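Remusham Shared House – kitchen meeting, November
Minutes by me again (Sanna), seeing as I own the only working pen
Present: Eken, Rulura from downstairs, Attila Hegedűs and me. Started at 7, in the kitchen.

1. The fridge and the floor

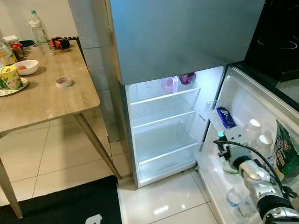
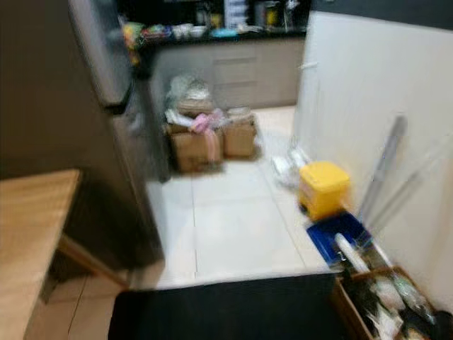 The kitchen: fridge open in the first picture, cardboard boxes by the cabinets in the second.

We spent most of the meeting on this one! Attila would like the door bins sorted before anybody buys more food. The two white bottles stay in the middle bin until their owner speaks up, and the green snack bag can go in a cupboard (Eken thinks crisps in a fridge are a crime, Rulura doesn't, we moved on). Pink container at the back of the top shelf – please claim it by the next meeting.

Boxes: Rulura wants to keep the bigger one for her move, which is fine by all of us. The plastic bags heaped on top of it get sorted, good ones kept. Eken is taking the clear plastic bits by the wall to recycling.

The worktop at the back is too crowded to cook on. I said I'd find a home for the white bowls, and then got talked into doing the jars as well. Hmm.

2. Money

Kitty stands at £47. Attila asked for new bin liners and a decent washing-up brush, agreed. Rulura's idea of a second kettle was put off till after Christmas.

3. Anything else

Eken has lost the key to locker 358 – have a look in your coat pockets, please.

Next meeting same place, and it's Attila's turn to bring cake.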